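Nyanda countertop sealer, 8 oz kit — 8 months in

Quick one, I have a plumber coming. Bought this in August after our kitchen got redone, because the fabricator told me to seal the stone and then gave me zero info on how. Kit is a bottle, two applicator pads, a cloth and a folded sheet of instructions in tiny gray type. Paid way less than the $295 the Gridudport guy wanted to come out and do it. So already ahead.

Putting it on

Easy enough. Clean the counter, let it dry overnight, wipe on, wait, buff off. The sheet says wait 15 minutes. Do NOT wait 15 minutes if your kitchen is warm. Mine went tacky at ten and I had a haze that took most of an evening and a lot of swearing to get off. Second coat I did in small sections, five minutes each, no haze at all.

Smell is strong for a day. Windows open. The dog was not a fan.

One bottle did both coats on an L-shaped kitchen plus the bathroom vanity, with a little left over. Pads are junk — first one shed fuzz all over and I switched to an old T-shirt. Better anyway.

How it holds up

Water beads. Still does near the sink, less so by the stove where I scrub more. Coffee wipes right up, even if it sat since breakfast. Red wine same. Olive oil I was worried about, left a drop on purpose for an hour, no mark.

Lemon juice is another story. Got two dull spots by the cutting board. Caroline Kioko next door has the same stone and says no sealer stops that, it's the acid eating the polish and you just have to wipe fast. Fine, but the bottle says "total protection" so I'm taking something off for that.

It also does nothing for color. If you're hoping it evens out busy stone, no. On a mottled cream and tan top with brownish smudges you'll see exactly the same smudges after, maybe a hair darker. 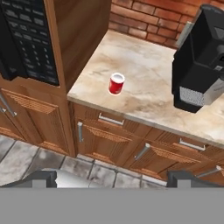 Versus the Ukemby spray

Had the Ukemby in the old place. Spray on, wipe off, done in ten minutes, and it wore off in about the time it took to put the bottle away. Okay, a month. Nyanda is more work up front but I've only re-done the stove side once. If you rent, or you just hate chores, get the spray. If it's your own counter get this.

Gripes

Cap leaks if you store it sideways. Ask me about my cabinet floor.

Instrutions never say which stone it's for until the very last line. Read that first.

Customer service took 8 days to answer an email and then sent me the same sheet I already had.

Would I buy again

Yeah. Already ordered another for my sister. 4 stars, would be 5 with a decent cap and less bragging on teh label.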